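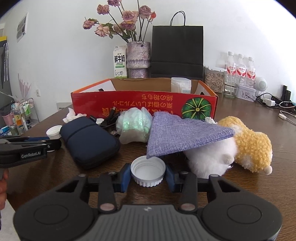

Caps, cables and the red box on the big table in Vorkbridge.

The table where everything lands
By the Drakik home pages
May
6 min read
14 shares

I'd been warned about the table before I got there. "It's where everything lands," she'd written in her email, "and then I deal with it, or I don't." So I took the number 47 bus out to Vorkbridge, walked up Shehu Street past the bakery (I did stop, I brought rolls) and sat down across from a woman who has been saving plastic bottle caps for longer than some of my friends have been married.

She's 61, she used to run the stockroom of a stationery store, and she would like it on record that she is not a tidy person. "People hear stockroom and think I must have labels on my spice jars. I don't have labels on anything. I know where things are because I put them there."

The caps are for a drive run out of the front lobby at Andodent, the dental practice down the hill, where there's a tall bin next to the coat rack. When it fills up, somebody hauls it off for recycling and the money goes toward a summer lunch program. She started dropping off a handful at a time after a cleaning. Then she started asking her neighbors. Then she bought a notebook.

"Last year I did 2,315," she told me, and she had the notebook open to the page before I could ask. "The year before was 1,900. Exactly 1,900, and I remember because I was so pleased it came out even that I kept the next one back for January."

I asked if that wasn't cheating a little.

"It's my notebook," she said.

We talked at the table the whole time, with the tea wedged in wherever it would fit. It's a lovely dark wood thing, and it came with the apartment because the last tenants couldn't get it down the stairs. She eats at it, pays bills at it, wraps presents at it, and once a week she pushes everything toward the wall and starts over. There's always a back row, she says, and the back row is allowed to stay: the dried roses in their speckled vase, the jar of clothespins, the white speaker. Those live there. It's the stuff in front that has to earn its spot.

"So I sit down and I pick up one thing. That's the whole method! I pick up one thing and I don't put it down on the table again. It can go in the trash, it can go in a drawer, it can go in the box. It can't go back on the table."

The box is the red cardboard one, Japanese printing on it and a green pumpkin on the front. It had sweets in it originally, a present, and she couldn't bring herself to flatten it. I get it, I have a cookie tin at home that I've moved through three apartments. Hers gets used as a kind of waiting room. Anything that belongs in another part of the apartment goes in there, and when she gets up to make lunch she carries the box around with her and empties it as she goes.

"My sister uses a laundry basket for the same thing and it doesn't work for her at all," she said. "It's too big. You can ignore a big basket for a month. A little box, you fill it up and you've got to go do something about it."

Cables are her weak spot. She said it before I did. She'll wind one up nicely, put it down, and find it in a knot the next morning, and she has stopped trying to understand how. A friend talked her into keeping the small electronic bits in a zippered case, and she's a convert, mostly. "The case is wonderful. I love the case. The trouble is remembering to open it." She's the same with drawstring pouches, which she can't say no to. Every shop seems to hand them out now and they're such nice colors. One of them is for foreign coins, and another is for the pouches she hasn't decided about yet.

I wanted to know about the soft toy, with its curly yellow fur and white body. She laughed. It belongs to her granddaughter and it's never where it's supposed to be, and she's given up having a rule for it. "You can't file a toy. It goes to bed when she goes to bed."

Back to the caps, though, and I think this is the part she enjoys most. She rinses them in the evening with the dishes and sets them out on a towel. When they're dry they come over to the table, and she does her count there with the radio on, white ones first because that's mostly what she gets. Milk, juice, water. She likes the ridged ones best for no reason she could give me. Big ones she uses like cups, dropping the small ones inside so they take up less room in the bag.

"My husband used to say I'd found the only hobby that comes free with the groceries," she said. He drank a lot of fizzy water, apparently, and was proud of his share of the total.

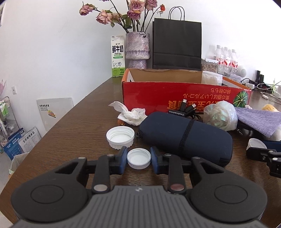 Do the caps have to be washed before they go in the Andodent bin?
A quick rinse and a dry is all they ask for, and anything sticky should stay home until it's clean.

She's had a couple of failures. The year she tried sorting by color she ran out of bowls in a week and had to eat cereal out of a saucepan. She also had a spell of keeping the caps under the sink, and forgot about them, and then found three bags' worth in spring while looking for a sponge. Those went in the notebook under the wrong month, and it still bothers her.

I asked what she'd tell someone whose own table looked like, well, mine. (I showed her a picture on my phone. She was kind about it.)

"Throw out the tissues first," she said. "Everyone's got tissues. You throw those out and it looks better already, and then you've got a bit of energy for the rest. And don't start with paper. If you start with paper you'll read it, and it'll be dark out."

She does the whole thing in the time it takes to hear one radio show, and if the show ends she stops, even when there's a corner left. I thought that was very disciplined. She said it was the opposite, she just wants her lunch.

Before I left she asked whether I had any caps on me. I had one, on a water bottle in my bag, so I drank what was left on the spot and handed it over, and she wrote it in the book while I put my coat on. The bus back was late. I ate the last roll at the stop.

3 comments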